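About Titura

Titura tests and repairs small household appliances for rental landlords, student housing offices and secondhand dealers. The company was set up by Oisín Ó Ceallaigh and Georges Sleiman, who had both worked in the service department at Dunne, and it still uses the intake forms they wrote there, with minor changes.

Work arrives in crates of mixed goods. Each item gets a tag number, a visual check of the cord and plug, a ground continuity test where the item is grounded, and an insulation resistance test at 500 volts DC. Items that fail the cord check are not powered until the cord has been replaced. Heating appliances are then run through four full cycles with the current logged, and the log is kept with the tag number.

Last year the shop processed 2,993 items. Of these, 1,197 needed a repair of some kind, most often a cord, a switch or a thermostat. Items beyond economic repair are stripped for parts or sent to the metal recycler in Horkum. Customers receive a written report per crate, listing tag number, test values and result.

We do not service microwave ovens, gas equipment or anything with a sealed refrigerant circuit. Crates for the Caneck depot are accepted until 4 p.m.; the Horkum shop takes deliveries by arrangement only.
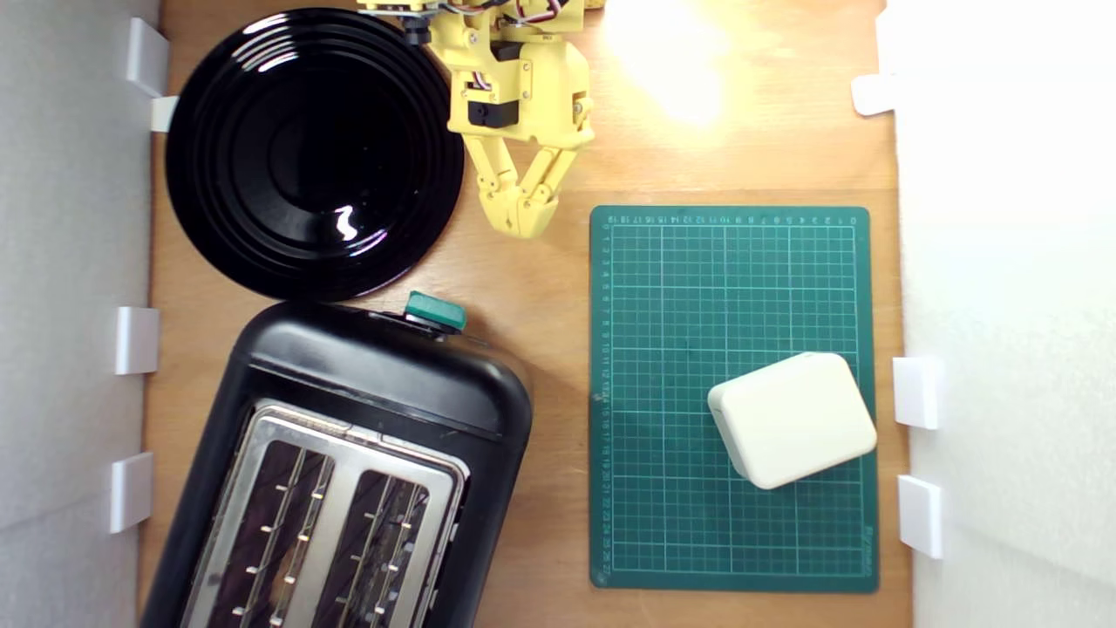

Toaster and round black plate on the wooden tabletop.

Georges Sleiman runs the test bench and signs all reports. Oisín Ó Ceallaigh handles parts, quotes and contract customers. Test instruments are calibrated every October - certificates can be requested with any report. Repairs carry a warranty on the replaced part and the labor, but not on the rest of the appliance.

Last updated: October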